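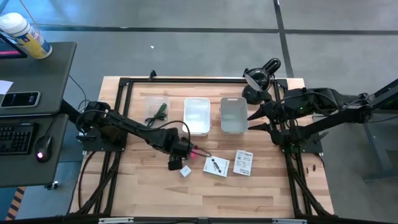
Marguerite54 wondered under my last post whether I'd tried simply asking the seller for the rest of the shipping money back, and yes, I did, twice, and that is more or less how I ended up writing this longer one. So let me lay the whole thing out properly, and please forgive the length, I have never been good at the short version of anything.

I run a small sideline selling sewing notions and odds and ends (zippers, bias tape, little tins of pins, that sort of thing) out of our spare room. Up to now I've mailed everything in whatever boxes came into the house. In August I finally decided to be a grown-up and buy cartons in bulk. I ordered 2,000 of the small flat-packed mailers from a place called Ruddock, because the price per box dropped so nicely at that quantity. What I didn't think about was that the inside measurement and the outside measurement are two different things, and my most popular kit is now just a hair too long to lie flat in the box. It goes in on the diagonal, with a bit of a bulge, and the lid doesn't want to stay down.

I've used 125 of them so far for smaller things, so I have 1,875 left, stacked in bundles behind the door, and my husband has started sighing when he goes in there for the ironing board. Ruddock will take back unopened bundles but I pay the freight, and they keep a restocking fee on top. They were polite about it both times, I'll give them that.

What would you do? Send them back and swallow the cost, change the kit so it fits, or keep them and buy a second size? And how do you all work out the right box in the first place? I feel there must be a method and I have somehow missed the day they taught it.

Posted by threadbare_annie

Eleri Pritchard

Oh, I feel for you, Annie! I did nearly the same thing with candle boxes years ago and I was still finding them in the garage when we moved.

I would start with the kit, before you spend another penny on freight. Take one apart on the kitchen table and see which piece is causing the trouble. With sewing kits I'd bet on the ruler or the tape measure card, and often the thing can be swapped for a folding one or simply rolled up. If you can bring the longest piece down by even half an inch, you may find that everything else settles in around it and your problem is gone for the price of a new card insert. Your customers won't mind a slightly different shape as long as the listing photo matches what they get.

If it truly can't be changed, then I'd keep enough of the small boxes to see you through a year of the little orders and send the rest back in one go. Freight on one big return is much kinder than freight on three small ones. Get the return approved in writing first, with the fee stated as a dollar amount, and take a picture of the bundles with the wrap still on. Suppliers are usually decent, but the person who opens the parcel at the other end isn't the person you talked to on the phone.

As for the method, mine is very homely. I pack the product the way I'd want to receive it, tissue and card and all, and I measure that bundle at its fattest points, length first, then width, then depth. Then I add a quarter inch each way for light things, and more if it's breakable and needs padding. That gives me the inside size. After that I always, always order a sample pack. Most places will send you a few for the cost of postage, and you can live with them for a week. Mail one to yourself! Mail one to your sister! You learn a lot from what comes out the other end.

One last thought about the spare room. Cardboard drinks up damp like you wouldn't believe, so if those bundles are against an outside wall, pull them forward a few inches and put something under the bottom row. A warped mailer won't fold square no matter how nicely you talk to it.

boxfan_dale

Sell them. Somebody local wants them. I got rid of 191 odd-size ones in an afternoon on a neighborhood board, people moving house mostly, and a lady who makes soap. Don't pay a restocking fee on anything you can sell.

Also check your postage before you go up a size. Going bigger can bump you into the next price and you'll pay that on every single order forever.

Corinne in Duluth

I agree with most of what Eleri said, although a quarter inch is a little tight for my taste if you're packing in a hurry. I allow three eighths, and my fingers thank me in December.

The part I'd add is to make a plain list of your five best sellers and their packed sizes, and look for one box that suits three of them. I used to keep seven sizes on the shelf and spent half my evenings hunting for the right one. Now I keep two, plus a stack of padded envelopes for the tiny orders, and I've never been happier. I get mine from Zurkel, who are slow to answer the phone but do print the inside measurements on the product page where you can find them.

For the lids that won't stay down, a paper belly band does wonders in the meantime. It looks like you meant it, and it costs next to nothing if you cut your own from kraft paper.

Comments

patchwork_lou: The belly band idea is lovely, stealing that for my quilt labels.

threadbare_annie: Eleri, it was the ruler!! I've ordered some folding ones to try. Dale, I've put two bundles up on our town board and will report back.

hgm: what about scoring the box yourself and making it shallower? I do it with a bone folder and a steel rule

Corinne in Duluth: hgm, that would help with depth, but I think Annie's trouble is length.

Related

Inside or outside dimensions, which do sellers list?
Is a Wultix tape dispenser worth it for small orders?
Storing flat cartons in a damp basement
Skevureck labels peeling off kraft mailers
How many box sizes do you keep on hand?

Search the help pages Enter a word or phrase Go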